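Budgeting for handheld grippers: second pair, or spares and pads?
Forum > Buying and Budgets > Small Labs
Started by tablecloth_econ

tablecloth_econ
Posted 9:14 am

We have to hand in an equipment plan by the end of June and I'd like strangers to shout at me before the people who sign things do. We collect tabletop demonstrations with handheld grippers, one person, two hands, household objects. No arm yet. The arm is next year's argument.

The money left over is enough for one of these:

a) a second full pair of grippers, so two people can record at once
b) spare finger pads, spare shells, a decent bench charger, storage, and a big box of objects
c) put it all toward the arm and live on what we have

I lean toward (a) and have a spreadsheet that agrees with me, having been built by me.
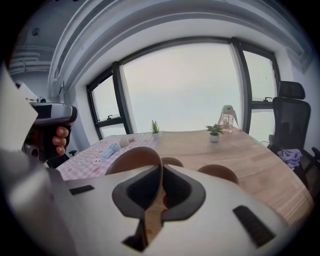 Posted by Iraís Palacios (tablecloth_econ) | Member | 81 posts

The pads are the part I keep going back and forth on. We've been quoted 248 for a set from Hivon, and Estus wants less but won't say how much less until I "hop on a call." I have hopped on one call. It was a long call.

Table, chairs and plants came with the room, so assume furniture costs zero.

mheywood
Posted 9:40 am

B. Every time. You're asking whether to buy a second car before you've bought tires.

Two people recording at once sounds like double the output. Then you find that both of them want the same table, the same window light and the same cup. What does your spreadsheet say for a second table?

tablecloth_econ
Posted 9:52 am

It says zero. I see the problem.

niap
Posted 10:05 am

I'll disagree with Mervyn, as is traditional. A second pair is also your spares. If something cracks you take it off pair two and carry on. You can't record anything with a box of shells.

We did (b) at my last place and the box of shells is still there. I'm told it has been dusted.

mheywood
Posted 10:11 am

"A second pair is also your spares" is how you end up with two pairs that each do half a job. Ask me how I know. Better, ask my brother, he signed for it.

clive_h
Posted 10:30 am

I did sign for it. In my defense the Whiteley rep gave us sandwiches.

For what it's worth, Mervyn's leaving out that we stripped pair two for parts in the first 6 weeks and then never put in an order to replace them. That was a purchasing problem. The grippers were fine. If Iraís puts a standing line in the budget for pads, (a) works.

colin_dobson
Posted 11:18 am

What are you wearing out? Pads, shells, cables, people? You can't choose between these until you know that. Keep a notebook for a couple of weeks, write down every stoppage and what it was, then price the top three lines. I've never seen one of those lists where the winner was the thing the lab wanted to buy.

Also, before anyone buys a second anything, how is the object side? If it's two cups and whatever was in somebody's bag, I would spend there first.

tablecloth_econ
Posted 12:47 pm

Colin, that stings a bit. See for yourself.

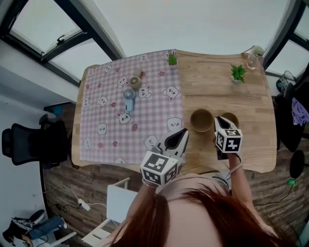 Cups and fans, both grippers in hand, seen from the head camera.

So the object budget to date has been modest. The tablecloth was the big spend. I'd like it noted that the bunnies were the cheapest pattern in the shop.

I'll do the notebook. My guess is that pads come out on top and "looking for the other cup" is a close second.

colin_dobson
Posted 1:02 pm

Good. Now add a line for cloths. Plain, striped, dark, one ugly one. Costs next to nothing, and if you only ever record on bunnies you'll have an arm next year that's very good at bunnies.

niap
Posted 1:15 pm

Add cups too. And get a few sizes of each thing. Charity shops, not catalogs. We paid catalog price for mugs once, out of a grant, and had to explain it in writing.

Power is the other one. Price proper cable runs now, while it's small money. It goes under "facilities" if you ask nicely and under "your problem" if you don't.

mheywood
Posted 1:20 pm

I notice all of this is option B.

niap
Posted 1:22 pm

It's option A with cups.

clive_h
Posted 1:41 pm

Has anyone used the Godden pads? They claim to fit everything. I've been burned by "fits everything" before, and so has a door handle at my house.

colin_dobson
Posted 2:06 pm

Bought one set. They fit after some filing. I wouldn't budget on them, but I'd ask for a sample and then wave the quote at Hivon.

tablecloth_econ
Posted 4:33 pm

OK, draft plan, feel free to be rude:

Pads, standing line, one set a quarter
Objects and cloths, small pot, receipts in an envelope
Cables and charging, try facilities first
Second pair moved to the autumn, depending on the notebook
Arm fund gets whatever is left, currently some 6 percent of an arm

Which part of an arm is 6 percent? I'm hoping for the elbow.

mheywood
Posted 4:50 pm

The invoice for shipping it. Otherwise a sound plan. I'd do two sets of pads in the first quarter, you always go through more at the start.

niap
Posted 5:12 pm

Still think you'll want that second pair by August. Get the quote in writing now, even if you don't use it. And make them put the validity date on it.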